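Saturday, May 26, 2018

Storage and lighting, main room. Second go at this, after Hortensia's plan from January more or less fell apart by itself.

Her idea was that if the counter shelf only held what we use every day, people would put things back. I said then that I didn't believe it and I still don't. The shelf fills up with whatever someone had in their hand when they walked past. Aiguo says it's better than last year. Better by what measure? Neither of us wrote anything down last year, so we are comparing two feelings.

What I did today:

- Went through the shelf log. 21 entries since January, and 20 of them are Nga's. That tells me Nga fills in the log. It tells me nothing about who uses the shelf.
- Measured light at the long counter with the cheap meter, 2098 at the first try and 2318 a few minutes later, same spot, same height. Units on the display make no sense to me. I wouldn't quote either number to anyone.
- Asked Raimonds if the tubes need replacing. He thinks they're fine. He also thought the old ones were fine.

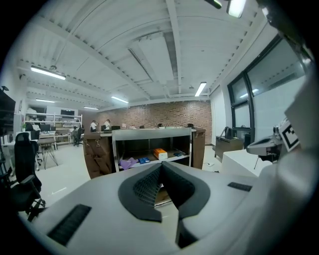

*Main room, long counter with the open steel shelf, brick wall behind. Orange box in the middle of the shelf, cloth and blue packet to the left of it.*

The pouches hanging off the brown side panel are the one part I'd keep. They're on metal hooks, they don't take up any shelf, and you can see them without bending down. Haoran wants to put a second row on the other panels. Maybe, but I'd like to see these used for a while first – my guess is that a second row just means twice as many pouches with odd screws in them.

The cloth should go in the wash bin or get its own hook. Lying on the shelf it's only a matter of time before someone wipes a part with it and blames the part.

Undusby sent a quote for drawers to go where the open shelf is. The sales sheet says drawers cut search time in half. Half of what, measured where? Not ordering until somebody can tell me. Closed drawers also hide the mess, and I suspect that's most of the appeal.

To do:

- Borrow the good light meter from Tedach, repeat at the same spot, three readings at least
- Ask Nga to stop logging for other people for two weeks
- Labels on the pouches (Haoran)
- Tell Undusby no for now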